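Motorhome run: route and packing notes

The October run to Granström is going ahead, and Gunvor Myklebust has finished the route. The full distance there and back is 1,430 kilometres. Most of it is main road, with the last stretch on a narrower lane down to the site at Prodalano. Anyone who came last year will know the lane. The surface has been patched but the passing places are the same.

We will leave from the Kumov car park at 7 in the morning. Please arrive with full water tanks and your fuel already bought, as the pumps there do not open until later. The first stop is Pimari, where there is parking for long vehicles behind the café.

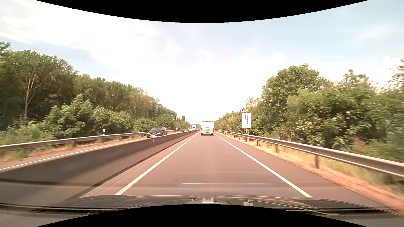
On the divided sections, please keep a gap of at least 50 metres to the vehicle in front and do not try to stay together as a convoy. Other drivers need room to pull in. If you lose sight of the group, carry on to the next stop and wait there.

Rear racks caused most of the delays last year. Valter Ljungberg had to stop twice to tighten his, and another member lost a strap. Check the bolts the evening before, then again at Pimari. Bikes should be tied at the wheels as well as the frame, and nothing should cover the lights or number plate. Heavy things such as awnings and tool boxes are better carried inside, low down and near the axle.

The site has 4 pitches with electric hook-up still free. The others have water only. Gunvor is keeping the list, so tell her which you want and give the full length of your vehicle including the rack. Dogs are welcome for up to 2 per pitch and must be on a lead near the lake.

Printed route sheets will be handed out at the car park.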